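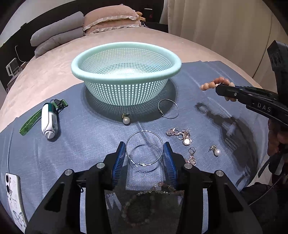

スゲン・パンガリブアンによれば、作家の旧居に掲げる銘板は氏名と居住年があれば足り、作品の引用は通行人の読む速度に合わないという。本欄の前回の記事に寄せられた意見である。筆者は前半には同意するが、後半には同意しない。

文学銘板の設計には二つの変数がある。文字量と、出典の精度である。プシミッツ地区に現存する8枚の銘板を見ると、文字量は最大のものでも三行に収まっており、立ち止まらずに読める。問題は出典のほうで、引用文に作品名のみを付し、版も頁も示していないものが大半を占める。初出誌と単行本で本文が異なる作家の場合、どちらを刻んだのかが確認できない。

異同の確認に必要な資料は既にある。ヘマーリ文庫の目録には1,434点が登録され、そのうち786点には執筆地または舞台となった地名が付与されている。地名の付与基準は凡例に明記されており、推定によるものには記号が付く。銘板の文面を決める際にこの目録を参照する手続きは、現行の要綱には書かれていない。
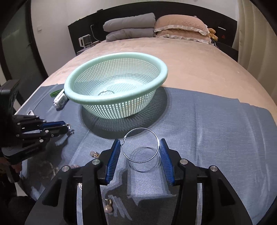 ボークトン、5月

当地の文学散歩地図「グリンドゥノウ」の改訂版が3,000部の予定で準備されている。校正刷りを閲覧した限り、旧版の誤りのうち番地の取り違えは修正された。一方、小説の登場人物が住んだとされる建物と、作者本人が住んだ建物とが、依然として同じ記号で示されている。両者は性質の異なる情報であり、凡例で区別すべきである。作者の居住は住民記録や書簡で検証できるが、登場人物の住所は本文の解釈に依存する。

区別を設ければ地図が煩雑になるという反論は予想される。しかし記号を一種類増やすだけのことで、判型も折り方も変える必要はない。解釈に基づく地点には根拠となる章番号を添え、複数の説がある場合は併記する。紙面が不足するなら裏面の広告欄を一段減らせばよい。

講演会や朗読会についても同じことが言える。地区の集会で伝記作者が話した内容は、録音が残らない限り典拠として使えない。ところが銘板の文面には、講演での発言に由来すると思われる逸話が少なくとも一つ含まれている。伝記に同じ記述があるなら伝記の頁を引くべきであり、ないなら刻むべきではない。

以上から、筆者は要綱に次の項を加えることを求める。引用文には版と頁を付す。面積が足りない場合は目録番号で代える。逸話は印刷された典拠を持つものに限る。既設の銘板については交換を急がず、補修の時期に合わせて文面を見直せば足りる。

なお、引用の仮名遣いを現行のものに改めるかどうかは別に論じる必要がある。筆者は底本どおりとする案を支持するが、ルビの扱いについてはまだ結論を持っていない。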